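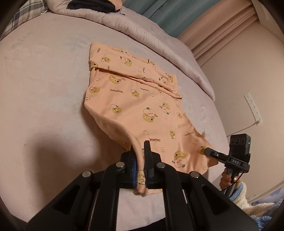

About us

Getham is a small company that teaches machines to handle clothes and bedding. We write the software and collect the demonstrations behind it, and we sell the result to laundries, care homes and clothing sorters. Our main product is Calus, a folding arm for soft items. Tello is the pair of hand-held grippers our demonstrators use, and Vusska is the program that checks each recording before it goes anywhere near a training run.

The company was started by Thodoris Katsaros, who had spent years repairing industrial ironing lines and was tired of seeing machines that could only cope with flat sheets. He still runs the workshop and signs off every change to the grippers.

What we do

People fold clothes in ordinary rooms, on beds, sofas and tables, with a gripper in each hand. The movements of the fingers are recorded along with the camera pictures. We work mostly with small, awkward garments: children's nightwear, ribbed cuffs, hoods, anything with a fleecy inside. A cuff is a good test of a gripper. The fabric is thicker there than in the rest of the sleeve, it springs back, and a finger that closes slightly late will catch one layer and miss the other.

Our fault in November

Most customers who come to us now have heard about the November fault, so we keep an account of it on this page.

A laundry running 2 Calus arms reported that one of them had torn the cuff off a child's top. The arm had gripped the cuff, started its pull, and carried on pulling after the fabric had gone tight. It should have stopped and let go. The operator pressed the stop button and nobody was hurt. The second arm was switched off as well, at our request, and we asked all other customers to do the same that afternoon.

At first we blamed the force sensor in the finger. We changed it and the fault came back on the bench. The replacement sensor was fine, and so was the original.

The cause was in our recordings. One pair of Tello grippers had a worn finger linkage, which let the fingers sit slightly further apart than the readings said. The demonstrators had made up for it without noticing, by squeezing harder. Vusska compared each recording with the gripper's own readings, so everything agreed and everything passed. Calus then learned from those recordings that a hard squeeze and a long pull were normal for a ribbed cuff.

We went through 2,000 recordings by hand. Of these, 1,246 were sound and stayed in. A further 686 came from the worn pair and were deleted. The rest were set aside for other reasons, mainly poor light, and have not been used.

There was a second failing, and it was a plainer one. The pull limit on Calus was set in software only. If the software had learned the wrong thing, there was nothing behind it to say no.

What we changed

Every pair of grippers is now measured against a steel gauge block before the day's first recording and again after the last. If the two measurements disagree, that day's work is held back. Linkages are replaced on a fixed schedule, whether or not they look worn.

Calus has a mechanical slip clutch in the wrist. It gives way at a set load and cannot be changed from the control screen. Arms already with customers were fitted with it free of charge, and none was switched back on until that had been done. The final one went back into service on 28 March 2023.

Vusska now compares the finger gap in the readings with the gap seen by the camera. This is slower, and recordings take longer to clear than they used to. We have accepted that.

Demonstrators can also stop a session if a gripper feels stiff or loose, and they are paid for the full session when they do. Two of them told us afterwards that the worn pair had felt odd to use — we had never asked.

Reporting a fault

If a Calus arm does something you did not expect, press stop, leave the garment where it is and ring the workshop. Please don't free the fabric by hand while the arm has power. We would like to hear about small things too, such as a snagged thread or a grip that lets go too early. Reports go to Thodoris Katsaros and you will get a written reply.

Visits to the workshop can be arranged by telephone. There is parking at the back, but the gate is narrow and larger vans should use the street.

This website uses cookies to remember your settings. Accept | Manage cookies

© Getham. All rights reserved. Contact | Privacy | Back to top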